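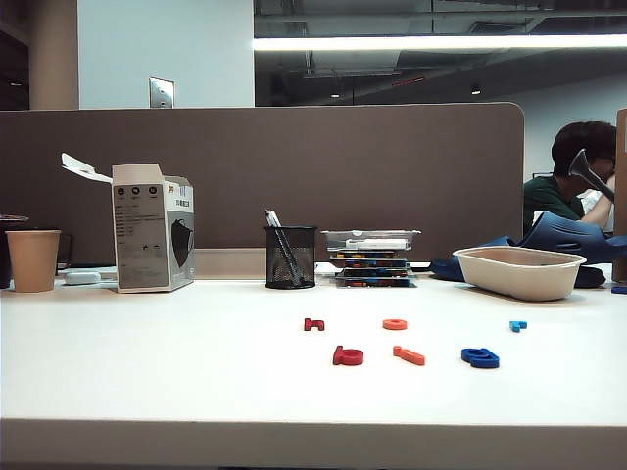 白色桌面上的红、橙、蓝色泡沫字母，后方是黑色网状笔筒和一叠扁平塑料盒。

Voner 固定机位相机套件（桌面抓取用）
供货状态：可订，需先确认控制器型号
供货方：Assunção 设备部
页面更新：2021年10月7日

产品概况

Voner 这套东西由一台彩色加深度的相机、一根夹在桌沿的立柱、一个标定板和一份授权文件组成。厂家资料里把它叫作“即装即用的桌面感知方案”。我们试过之后，对“即装”没有意见，立柱夹上去，拧紧，线一插，画面就出来了。“即用”两个字我们保留看法，理由分散在下面各节，打算下单的客户请把“不足”和“授权”两节读完再联系我们。

它适合的场合比较窄：一张普通办公桌，一台小型机械臂，一只两指夹爪，桌上放的是些不怕碰的小件，相机位置固定不动。如果您的相机要装在手腕上，这一页可以不用往下看了，Voner 的腕部支架我们拿到过一次样品，退回去了，目前不卖。

包装内容

相机主体，一台
立柱及桌沿夹具，一套
USB 数据线，一根（偏短，桌子靠墙的话够不到主机）
标定板，一块
内六角扳手，一把
授权文件，一份（电子版，绑定主机）

不含控制器，不含夹爪，不含延长线。厂家宣传页首图里那只夹爪是 Suren 的，很多客户以为是套装的一部分，收到货来问。再说一遍，不含。

主要参数

深度输出帧率：标称 20 帧每秒
预热时间：厂家建议 14 分钟
最近工作距离：300 毫米
接口：USB
软件：Windows 与 Linux 均可，Linux 版功能少一个自动标定
安装方式：桌沿夹具，或自备螺孔板
供电：随数据线供电

参数是厂家给的，我们只核对过其中一部分。帧率在只开深度的时候能到标称值，彩色和深度一起录就到不了，而且掉帧的时候软件界面上的数字照样不变，要自己看时间戳才看得出来。预热时间厂家写得很老实，这一点要表扬，没预热就标定，过一会儿深度值会漂，第二次标定和第一次对不上。最近工作距离也请当真，立柱放得太低，夹爪抬起来的时候就进了盲区，软件不报警，深度图上只是多出一块空洞。

试用经过

负责试用的是 Anjana Wanigasekara，夹爪部分由 Efren Sison 接手。用的是一台六轴小臂，先后换了两只夹爪：Suren 的平行两指，和 Widell 的软指。相机从头到尾没有换，位置也没有动过。任务很简单，把散放在桌面上的泡沫字母一块块夹起来，放进浅色托盘。

选泡沫字母，是厂家演示视频里也用类似的东西。视频里桌面干干净净，背景一块黑布，字母之间隔得很开，光从上面均匀打下来。我们看过这种视频太多次了，所以 Anjana 没有清桌子。笔筒、纸杯、一个打开的口罩盒、一叠透出里面颜色的塑料盒都留在原处，日光灯照常开着。客户自己的桌子多半也是这个样子。

每种夹爪各做 26 次抓取，字母随手撒，不摆正。我们知道这个次数算不上统计，只够看出哪些地方明显不行。厂家的资料里写的成功率我们不引用，因为资料没有说明试了多少次，也没有说明失败怎么算。夹起来又掉了算不算失败？夹着两块一起走算不算？放进托盘时立在托盘边上算不算？发邮件问过，回信附了一份更漂亮的宣传册。

按我们的算法，一次抓一块，放稳在托盘里，中间不许人碰，才叫成功。

Suren 平行两指：26 次里成了 20 次。
Widell 软指：26 次里成了 14 次。

先别急着得出结论说平行两指好。失败的那些次里，有不少跟夹爪没有关系，是相机那边先把位置给错了。Efren 把记录翻了一遍，软指那一轮排在后面做，那时候日光从侧面进来，桌面反光重了些，深度图上字母边缘缺得更厉害。按道理应该把两只夹爪交错着试，我们没有这么做，这是我们的毛病，写在这里供您打折扣。

各类物体的表现

泡沫字母。颜色鲜，哑光，本来是最讨好相机的材料。红色和橙色的识别很稳，浅蓝色在白桌面上就差一些，轮廓会缩小一圈，夹爪于是去夹一块比实际小的东西。形状的影响比颜色还大：“o”中间是空的，软件给出的抓取点有时候正好落在洞里，夹爪在空气里合上，然后认认真真地把空气送到托盘上方再松开。长条的“l”斜着放没有问题，它的主方向算得很准。“h”和“b”这类一边细一边宽的字母，抓取点总是偏向宽的那一头，夹起来会歪，多数时候不掉。

网状笔筒。这是整张桌子上最让相机为难的东西。网眼后面的深度和网面的深度混在一起，点云里笔筒像一团烟。好在我们不抓它，只要求绕开它。默认的避障余量不够，要手工加大，加大之后机械臂绕得很远，速度慢下来，节拍就别谈了。

透明和半透明的塑料盒。盒盖上的深度值时有时无，里面颜色鲜的东西反倒被当成了桌上的物件，软件两次把它列进候选抓取目标。厂家说下一版固件会改善。上一版固件发布的时候也是这么说的。

纸盒和纸杯。纸盒表面平，深度很完整。但是彩色分割会把盒面上的印刷图案单独切出来，当成一个独立的小物体，这时机械臂会很有兴趣地凑过去。要在软件里画一个禁区框把盒子圈掉。纸杯没有惹麻烦。

多孔的软胶件。桌子右边放着一件深蓝色、表面有一排排小孔的胶质东西，形状像洞洞鞋。小孔在深度图上是密密麻麻的噪点，分割结果每一帧都不一样。它也没有被列为抓取对象，Efren 出于好奇让软件给它算过一次抓取点，结果落在了桌面上。

背景。相机越过桌面能看到隔板后面的办公区，有人坐着，有灯带和吊顶里的管道。厂家手册建议“保持背景简洁”。在真正的办公室里，做到这一点意味着要么挂布，要么在软件里裁掉工作区以外的部分。裁剪功能是有的，藏在“高级”菜单第二层，默认关闭。请一装好就打开它。我们认为它应该默认开着，提过意见，没有下文。

两只夹爪怎么选

Suren 平行两指，夹持力可以调，最低一档夹泡沫仍然会压出印子，松开后能回弹。指尖是平的，贴着桌面夹薄的东西时容易先戳到桌子，建议把下降高度抬高一点，宁可夹得浅。它的通讯协议公开，写得也清楚，Efren 接上它没有费什么事。要挑毛病的话，出厂的指垫胶粘得不牢，试用中途掉过一片，我们换成了自己的双面胶。

Widell 软指，厂家的卖点是“对位置误差不敏感”。这句话半真半假。横向偏一点，软指确实能自己包过去，平行两指在同样情况下会把字母推跑。可是高度方向它比谁都敏感，低了指尖外翻，高了只蹭到泡沫表面。我们这套相机恰恰是高度方向误差更大，两样缺点碰到了一起。换一台深度更准的相机，结果也许会反过来，我们没有试，不敢替它说话。另外软指要配气源，桌面上多一台小气泵，噪声不小，隔板后面的同事提过意见。

如果您问我们自己会买哪一只来配这台相机，我们会买 Suren，然后自己换指垫。如果您要抓的是圆的、软的、高度差不多的东西，比如成排的小面包，先借 Widell 去试，不要凭这一页做决定。

控制器兼容

Voner 只公布了一份兼容列表，列表上写的是“已测试”，没有写测试了什么。我们手头的控制器在列表上，首次连接时坐标系的手性是反的，机械臂往右，画面里的目标往左。改一个配置项就好，手册里没有提这个配置项。订货前请把控制器型号和固件版本一起发来，我们查过再答复。列表以外的型号，我们不承诺能用，厂家客服说“原则上支持”的，也请当作不支持来安排工期。

延迟也值得一提。从相机看到字母到夹爪开始动，中间的停顿肉眼就能察觉。抓静止的东西不要紧。传送带应用请另选产品，不管宣传册上画没画传送带。

安装建议

立柱夹在桌子的长边，靠近机械臂底座的对侧，这样手臂自己挡住视线的时间最短。

桌子不能晃。机械臂起停的时候桌子跟着动，立柱会把晃动放大。我们那张桌子还算稳，在另一张轻便折叠桌上装过一次，画面抖得没法标定。

夹具的垫片要用上。直接夹会在桌沿留下压痕，退租办公室的时候有人会跟您算账。

标定板不要带走，最好固定在不碍事的地方，隔一阵子复查一次。我们把它压在书下面放了几天，板子微微翘起来，标定结果就差了，重新压平才恢复。

窗帘能拉就拉上。日光灯的影响比我们预想的小，侧窗进来的光影响比较大。

优点

价格在同类里偏低，这是它还留在我们目录上的主要理由。
安装确实快，不需要在桌上打孔。
对哑光、颜色鲜明、和桌面反差大的物体，识别稳定。
Windows 版的自动标定做得不错，步骤提示清楚，中途失败可以接着来。
原始数据能导出，格式是通用的，不想用它的软件可以整个绕开。

不足

双路同时录制掉帧，界面不提示。
网状、透明、多孔的东西基本靠不住。
带空心的物体抓取点会落在洞里，需要自己加一条判断。
Linux 版缺自动标定，手动标定的说明文档是机器翻译的，有几句读不通。
数据线短，接口没有锁紧螺丝，机械臂扫到线就断开，断开后软件要重启。
厂家公布的成功率没有测试条件，请不要写进您的立项书。

授权

授权绑定主机，换主机要申请解绑，每次解绑由厂家人工处理。我们申请过一次，等到我们已经把旧主机重新装回去了，回信才到。如果您的实验室主机经常换来换去，这一条可能比前面所有的技术问题都麻烦。只用相机硬件和原始数据流的话不需要授权，客户 Roald Lunde 就是这么用的，他自己写了分割，抓取点也自己算，空心字母抓空的问题在他那边没有出现。他愿意分享思路，不分享代码，有兴趣的可以请我们转达。

升级固件之前，请先把旧版安装包存好。厂家网站只保留最新版。

常见疑问

能不能先借后买？可以，借用期内包装和标定板要保留完整，少了标定板按缺件处理。

能不能两台相机一起用？硬件上可以，两台的深度会互相干扰，软件里有错开拍摄的选项，打开以后帧率再降。我们觉得不划算。

是否适合教学？看教什么。教学生怎么标定、怎么看点云、怎么发现软件在骗人，很合适。让学生照着演示视频做出一样的效果，会很沮丧。

演示视频里的成绩能不能重现？把桌子清空，铺黑布，拉上窗帘，只放实心字母，字母之间留足空隙，我们得到的效果和视频差不多。您可以自己判断这有没有用处。

为什么不贴厂家的对比表？表里把 Suren 和 Widell 的夹爪放在同一列打分，分数的来源没有注明，而且总分加错了一处。等他们改好再说。

保修和退换

相机主体保修按厂家条款执行，立柱和夹具由我们负责。开箱后发现深度图有固定不动的黑点，请截图连同序列号一并发来，这种情况直接换，不必和厂家争论黑点算不算在允许范围内。因为“识别效果不如宣传”提出的退货，我们在收货后的试用期内接受，设备外观要完好，授权要先解绑（见上一节，请提早申请）。

订货与咨询

询价请注明：控制器型号、夹爪型号、主机系统、要抓的物体。最后一项请尽量附照片，写“各种小零件”的询价单我们没法答复。商务由 Jocelyn Lacson 负责，技术问题转给 Efren Sison。

相关产品：Suren 平行两指夹爪；Suren 备用指垫（建议同时订购）；Widell 软指夹爪及气源组件；USB 延长线，带锁紧。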